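Nastard Kiston Cricket Bat

3 min read

The Kiston is our bat for club players who bat in the middle order and like to hit the ball in front of the wicket. It is made in the Nastard workshop in Cidport, where we have a small team and we press each bat by hand before it goes to the finishing bench.

We use English willow, grade 2, with straight grains on the face. Some small marks or a little color in the wood are normal for this grade and they don't change how the bat plays. The middle is placed low to mid, so it suits slower pitches where the ball does not come up so much. The edges are thick, but the toe is kept light, and for this reason the pick-up feels easier than the weight on the scale.

The handle is a 12-piece cane, slightly oval near the splice. If you prefer a round one, please write it in the order note and we will make it so, but then the bat takes 4 more days. 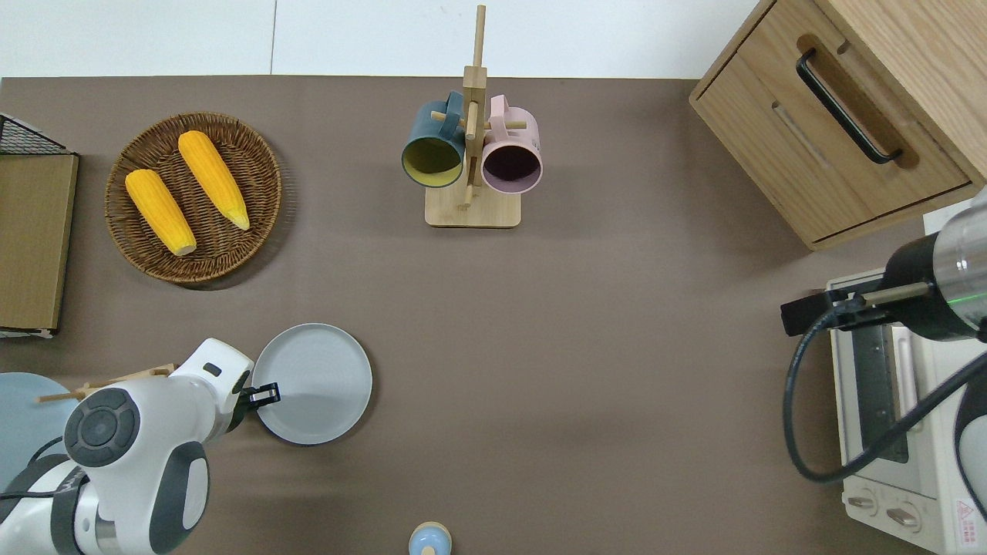 Preparation of a new bat needs patience. Put a thin coat of raw linseed oil on the face, the edges and the toe, and leave the bat lying flat overnight. Do not oil the splice. After the second coat you can start with the mallet, softly at first, and more firmly on the edges at the end. We recommend 2,000 hits before you use the bat in the nets, and then another 100 short catches with an old ball. We can also do the knocking-in for you, please choose this when you order.

The Kiston was tested through one full season by Urho Manninen, who opens for Henao Cricket Club. He scored 473 runs with the same bat and asked us for only one change, a longer grip. All bats from this December will have it.

Sizes: Short Handle, Long Handle, Harrow
Profile: full, with a small concave under the shoulder
Toe: rounded, with guard fitted
Cover: cotton, included

The warranty covers a broken handle for one season. It does not cover damage from yorkers on the toe, damp storage or cheap two-piece balls. If you are not sure about your size, send us your height and we will answer with a suggestion.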